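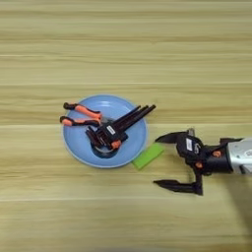
Part-Time Bench Helper Wanted at Wamgate Repair Room

Posted in: Jobs & Volunteering > Hands-On Work

We're a small, friendly repair room, and we're looking for someone who likes having tools to look after. People bring us wobbly chairs, bicycles with loose handlebars and the odd garden gate latch, and we fix them together at the big table (with plenty of tea, I should warn you!).

You'd be setting out the pliers and hex keys before each session, sorting everything back into the right bowls and drawers afterward, and lending a hand to visitors who have never tightened a bolt in their lives. It helps if you can tell one hex key size from another, but we're very happy to teach a patient person who can't yet.

The job is 4 hours a week, paid, and we'd love you to stay with us through November. You'll work alongside Gaétan Caron, who has kept our bench in order for years and is looking forward to the company.

To apply, drop a note to Hemant Gautam at the front desk by 7 January 2022. A few lines about something you've mended, or tried to mend, will do nicely.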